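August, early

Woke at five with the window open and lay there until the bin lorry came. Finished the porridge oats. The rain they promised for yesterday arrived at breakfast and was over before I had found my boots.

Went up to the allotment with the onions in mind. The tops have gone over on most of them now and the necks are soft, so I lifted the first two rows and laid them on the wire rack behind the shed. They are smaller than last year. I weighed the biggest on the kitchen scales afterwards and it came to 731 grams, the only one worth weighing. Some white rot at the far end, where I had leeks before. I should have known better than to follow one with the other, and have written it inside the shed door so I see it in spring.

Américo Figueiredo was on his plot tying in beans. He has given up on the Erinwood plums and says he will take the tree out when the leaves are off. I said leave it another year. He gave me a bag of runners, which I did not need, and I gave him onions, which he did not need either. 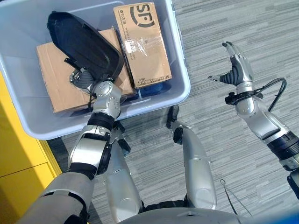
Spent the afternoon on the seed tins, a job I had been putting off since June. Most of the packets are past their date. I threw out the parsnip and all the old lettuce, and kept the beans, which last for years if they are dry. The Morais kale I saved myself has come out well, small black seed and plenty of it, and I put 18 envelopes of it aside for the swap in the hall. Envelopes are no good loose, they get bent and split at the corners, so they will want a cardboard box like the two in the blue plastic bin. The one lying flat would do, being plain brown with nothing to cross out. The one with the black SF on it has tape and a label to deal with first. Aurora Carrilho is bringing squash seed and wants kale in return. Must write the variety on every envelope this time. Last year I came home with three lots marked "green one".

Water butt down to the tap. Carried six cans from the trough for the courgettes and left the rest to take their chances. The cabbage whites are about again and I picked caterpillars off the sprouts until my back complained.

Paid the rent on the plot and the water share. The new hose is £18 at the garden centre and I shall make do with the old one, leak and all.

Supper was Américo's beans with a bit of bacon, and the damaged onions fried down slowly. Rang my sister at seven, no answer. Tried again at eight and got her. Her knee is better. She wants shallots if there are any, and there will be.

Tomorrow the third row, if it stays dry.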